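Bench Notes: the tower gets its turn

Regular readers will remember that our December newsletter promised a piece on desktop towers "in the next issue." It is now 2025-03-24, and there have been two issues in between, one of which was mostly about the parking lot. We apologize to the six people who wrote in, and to the one who wrote in twice.

So, the insides of a tower, side panel off, parts in and out. 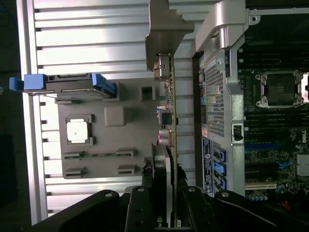
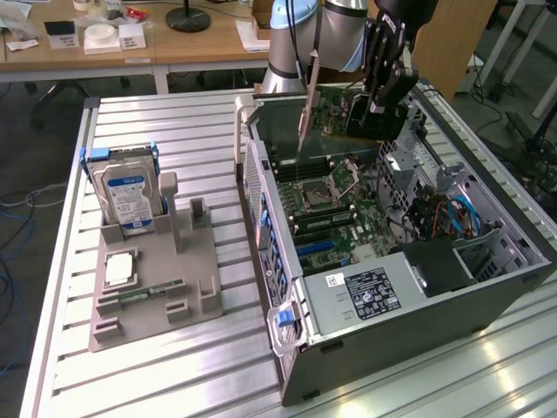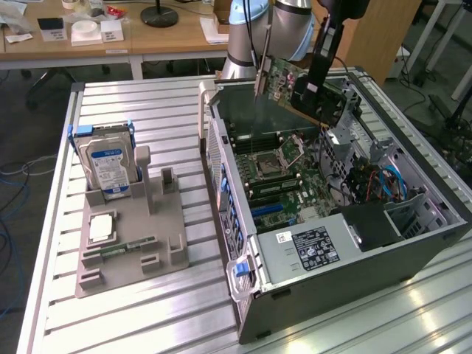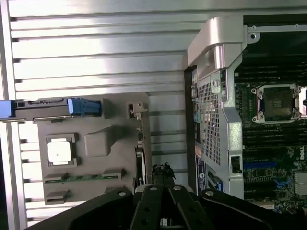
The first thing to say is that blue means "touch me." Office desktops of a certain kind put the parts you're supposed to handle in blue plastic, and once you know this the whole machine gets friendlier. Drive rails are blue. Latches are blue. One of the slots on the board is blue too, which rather spoils the system, but you can't have everything. The gray and the silver are where people get into trouble, usually with a flathead screwdriver and a podcast on.

Lay the tower on its side before you do anything. We still see members working on an upright case with one hand in it up to the elbow, feeling for a card slot the way you'd feel for keys behind a couch. A card wants to go straight down. Line up the metal bracket with the opening at the back of the case, get the edge of the board over the slot, then press evenly until it seats. If it won't seat, lift it out and look. Leaning harder has a poor record at this club.

Memory is the same idea with more clicking. Open the clips, match the notch, push down on both ends. Somebody always asks whether the notch really matters. It does, and we have a small drawer of evidence.

The processor is the one part worth being nervous about. Lever up, frame open, lower the chip in flat with the corner marks matching, no sliding and no second thoughts halfway down. Then frame closed and lever down. The lever needs more force than seems polite - that part is normal, and you may make whatever face you like.

A word about where parts go while they're out. The answer is a tray. A tray with a place for each thing is best, with the drive standing up in one slot and the memory flat in another, but a cafeteria tray with a towel on it will do. The answer is not your lap, the lid of the printer, or the carpet. Last fall we lost a bracket screw to the carpet under the Szabo shelving and moved 30 boxes of back issues to find it. What we found was a different screw.

On the matter of screws generally: the big jar now holds 1,258 of them, by the official count taken during the heating outage when there was nothing else to do. Please stop donating screws. We would welcome cable ties.

Cables, while we're on the subject, should be pushed back out of the way before a card goes in and checked again before the panel goes on. The thin ones love to get under things. If the panel won't close, a cable is the likely reason, and sitting on the panel is the wrong reply. (The Gikgate machine in the back room has a visible dent from this approach. It still runs, which has taught us nothing.)

The parts swap next month will be at the Mukel Hall annex as usual, doors at the usual time. Tables are 20 dollars, or free if you bring your own and take it home again, a condition we now have to put in writing. Power supplies must be labeled as working or not working. "Worked when I unplugged it" is not a label.

Clustura has offered us a pallet of retired desktops, to be stripped for practice, and we said yes before asking where a pallet would go. Suggestions to the usual address. The coat closet has been considered and is full of monitors.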